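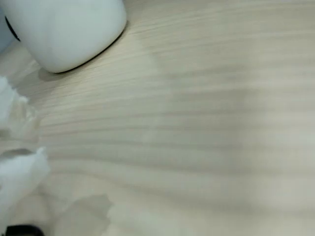 Soft stripes of light and shade on the tabletop, crumpled white pieces over at the left.

Bench Notes > Small Arms > Setup and Care

Trellow arm FAQ: bolting it down, wiring it up, keeping it going
By Stamatia Spanos, September 2021

I get asked the same things over and over by people who've built (or half built) a Trellow, so I'm putting my answers in one place. All of this comes from the one arm I look after at the Lidascombe workshop, which does a little job picking up crumpled tissue and putting it in a mug. If yours does something else, most of this should still carry over. If something in here disagrees with the build notes, go with the build notes and then write and tell me, please!

Do I really have to fix the base to the table?

Yes. I ran mine on a clamp for the first few weeks and it was miserable. The arm would reach out, the base would creep, and by lunch every saved position was off by just enough to miss the tissue. Now the plate is fixed down properly and I can leave the positions alone for a long time. Put your screws in loosely first, all of them, then go back and tighten a little at a time, going corner to corner. If you crank one down all the way before the others are in, the plate takes a slight twist and you'll be chasing it forever.

A bit of tape on one corner of the plate is handy too. I run a pencil line where the plate meets the table, and if I ever see daylight between the two I know something has moved.

Does the kind of table matter?

Less than people think, so long as it's flat and doesn't bounce. Ours is pale wood and the arm is white, which looks lovely and makes it a pain to find a dropped printed part. I keep a dark mat in the drawer and slide it under when I'm taking joints apart.

What about the light? Mine works in the morning and gets weird after lunch.

Oh, I know this one. We get soft bands of light and shade across the table and the tissue is white on something nearly white, so a brighter patch of wood can look a lot like a piece of tissue to the camera software. Try a test run at the time of day when things go wrong and don't touch anything else first. If the arm goes confidently to a spot where there's no tissue, look at the light before you start pulling servos. I spent a whole afternoon re-centering a perfectly good wrist joint over this.

What worked for me was locking the camera exposure and then recording a fresh set of runs with the light at its worst. We had 141 runs saved before that and nearly all of them were from the morning, so no wonder.

How do I center a servo before I put the horn on?

Power the servo by itself, send it to the middle of its travel, and only then press the horn on. Don't turn the horn by hand to make it line up with the bracket. Take it off, move it over one tooth, and try again. You almost never get it perfect and that's fine - the last little bit gets taken up in the software offset. Write the offset on a piece of tape and stick it inside the bracket where you'll find it later. I use a notebook as well, but the notebook wanders off.

Then put the center screw in. I say this as someone who forgot it on the shoulder and had the horn walk off the shaft in the middle of a run.

My shoulder droops when I turn the power off. Is it broken?

No, that's just how it goes. These joints don't hold themselves up with the power off. I added a parking move that folds the arm down low before shutdown, and I keep a hand under the long link anyway. If it droops with the power on, that's a different story. Check the horn screw, then the supply voltage while the arm is reaching, then the servo.

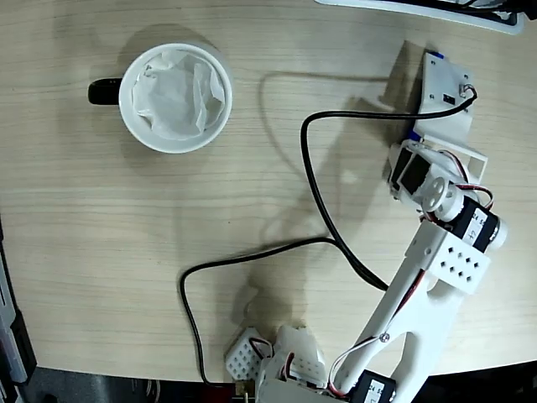 Base plate at upper right, then the servos and the long link coming down toward the gripper. Mug at upper left.

How should I run the wires?

With slack! This is the mistake I see most. People make it tidy, everything pulled in close and zip-tied, and then the arm swings to one side and yanks a connector half out. Leave a loop at every joint. Mine looks a bit like a bowl of noodles around the shoulder and I've stopped being embarrassed by it. Move the arm by hand (power off) through everything it can do, slowly, and watch each loop. If one goes tight, give it more. If one can get between two printed parts, move it.

Along the long link I keep the thin wire on the edge, with a small screw holding it. Snug is enough there. If you can see the insulation squashed, back the screw off.

And the black cable across the table?

It goes from the plate in a wide loop, and I like the loop because there's no sharp bend near the connector. The downside is that it's lying right there in the work area. Before each session I check that it hasn't crept to where the gripper comes down. A new cable with a memory of being coiled will creep a lot. Lay it out straight overnight and it behaves better.

The whole arm twitches and then goes limp. Which servo is dead?

Maybe none of them. Start with power. When several joints move together they can pull the voltage down far enough for the controller to reset, and it looks for all the world like a bad servo. Try moving one joint at a time. If every joint is happy alone and unhappy in company, look at your supply and at the connectors feeding the arm. Ours turned out to have one loose pin, which I found only after I'd taken the elbow to pieces.

If one joint really does misbehave alone, swap its lead to a different channel. Problem follows the servo: it's the servo. Problem stays with the channel: it's the board or the wire.

How do you swap a servo without losing your whole setup?

Here's my routine, and I do it in the same order every time so I don't have to think:

Park the arm low and unplug it. Take a phone picture of the joint and the wire loops. Mark the horn and the bracket with one pencil line across both. Take out the horn screw, then the bracket screws, and put them in separate cups (they look the same and they aren't). Center the new servo off the arm. Put it in, bracket screws first, horn last. Plug in and move that joint a tiny amount each way before you let it do anything big.

Tõnu Baranauskienė does the whole thing in 13 minutes. I don't, and I've quit trying. Our spares come from Holovko and I keep two on the shelf, labeled with the date they arrived.

One of my printed parts cracked. Glue or reprint?

Reprint, if it's carrying a load. Glue is okay to get you through an afternoon. Look at where it cracked before you print the same thing again, though. Cracks at a screw hole usually mean the screw was too tight or went in crooked. Cracks along the layers on a link mean I'd try printing it lying in a different direction. The big cutout in the long link worries people, but I haven't had one go there yet.

The gripper closes but the tissue slides out. Help?

Tissue is annoying. First wipe the fingers, they pick up a surprising amount of lint. Then check that the two tips meet squarely all the way along. If they only touch at the very end, the tissue gets pinched by a tiny spot and slips. Loosen the finger, close the gripper on a scrap of card, tighten it again.

Don't fix it by just making the servo squeeze harder. It'll work for a day, and then you'll smell something warm. I set mine to close a touch past the contact point and stop there.

It drops the tissue on the rim of the mug and it won't go in.

Raise the drop point a little and let go more slowly. Also have a look at what's already in the mug! A nearly full mug acts like a little cushion and the next piece rolls off. Empty it between runs. I turn the mug so the handle points away from the arm, and I put it back in the same place each time using a pencil mark on the table.

How often do you check everything?

Horn screws and base screws once a week if it's been busy. Wires every session, which takes me five minutes, coffee included. Fingers whenever they look fuzzy. I redo the offsets only when something has been taken apart or when it starts missing by the same amount in the same direction. If it misses by a different amount every time, offsets won't help you and something is loose.

Can I use the Niltura controller board with it?

I've tried it, and it ran the arm fine once I'd sorted out the channel order, which didn't match my wiring at all. Label both ends of every lead before you switch. I ended up going back to the old board because all my saved positions were on it and I'm lazy.

Can I come and see yours?

Sure, if you're near Lidascombe. Send me a note first so the arm isn't in pieces when you get here, and bring your cracked parts along if you've got any, I like looking at them.

Recent in Bench Notes
Holovko spares: what I keep on the shelf
Moving saved positions to a Niltura board
Printing links for the Trellow, which way up?
Labeling leads so you can still read them next year
Tõnu's parking move, with settings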